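Start > Blog > Haushalt & Papierkram

Nebenkosten nachgerechnet

Im September kam die Betriebskostenabrechnung, und sie endete mit einer Nachzahlung von 1.065 Euro. Im Jahr davor hatten wir noch eine kleine Gutschrift. Ich habe den Brief erst einmal zwei Wochen liegen lassen, was ich nicht empfehle, denn die Zahlungsfrist läuft ja trotzdem.

Die Abrechnung selbst hat 11 Seiten. Die meisten davon sind Anlagen vom Ablesedienst mit Verbrauchswerten pro Heizkörper. Wichtig sind eigentlich nur die Übersicht mit den Gesamtkosten des Hauses und die Zeile mit dem Verteilerschlüssel. Bei uns wird fast alles nach Wohnfläche umgelegt, die Heizung zum Teil nach Verbrauch, der Müll nach Personen.

Angefangen habe ich mit einem Vergleich zum Vorjahr. Alle Posten untereinander in eine Tabelle, daneben die Differenz. Drei Zeilen fielen sofort auf: Hausmeister, Gartenpflege und ein Posten namens »Sonstiges«, der vorher gar nicht da war. Heizung war auch gestiegen, aber das ließ sich mit den Verbrauchswerten erklären. Wir haben im Arbeitszimmer mehr geheizt.

Yasmine Ait Brahim aus dem zweiten Stock hatte dieselbe Abrechnung bekommen und denselben Posten gefunden. Wir haben dann gemeinsam an die Hausverwaltung Adell geschrieben und um Einsicht in die Belege gebeten. Das steht Mietern zu. Die Antwort kam nach einer Mahnung, mit einem Termin im Büro am anderen Ende der Stadt. 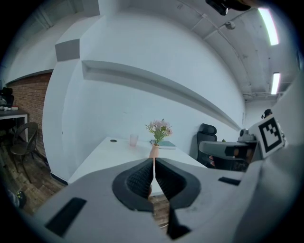 Im Büro lagen zwei Ordner bereit. Herr Chraibi von der Verwaltung war freundlich, konnte zu den einzelnen Rechnungen aber wenig sagen. Wir durften alles abfotografieren. Unter »Sonstiges« fanden wir die Reparatur der Haustür und den Austausch von Klingelschildern. Eine Reparatur gehört nicht in die Betriebskosten, die muss der Vermieter selbst tragen. Bei der Gartenpflege war eine Rechnung von Bühler doppelt abgeheftet und auch doppelt gezählt worden.

Der Hausmeister blieb, wie er war. Der Stundensatz ist höher geworden, und das ist wohl zulässig. Yasmine sieht das anders und will noch zum Mieterverein.

Den Widerspruch habe ich kurz gehalten: eine Seite, die beanstandeten Posten mit Belegnummer, Bitte um korrigierte Abrechnung. Per Einschreiben, Kopie in den Ordner. Die korrigierte Fassung liegt inzwischen vor, der Türposten ist raus und der Garten stimmt. Es bleibt eine Nachzahlung, die ich überwiesen habe. Die Vorauszahlung wurde trotzdem nach dem alten Ergebnis erhöht, dazu habe ich gestern noch einmal geschrieben.

Die Tabelle führe ich weiter. Wer seine alten Abrechnungen noch hat, sollte sie aufheben, ohne das Vorjahr hätte ich die neue Zeile übersehen.

Kontakt | Impressum | © Said Amrani | Nach oben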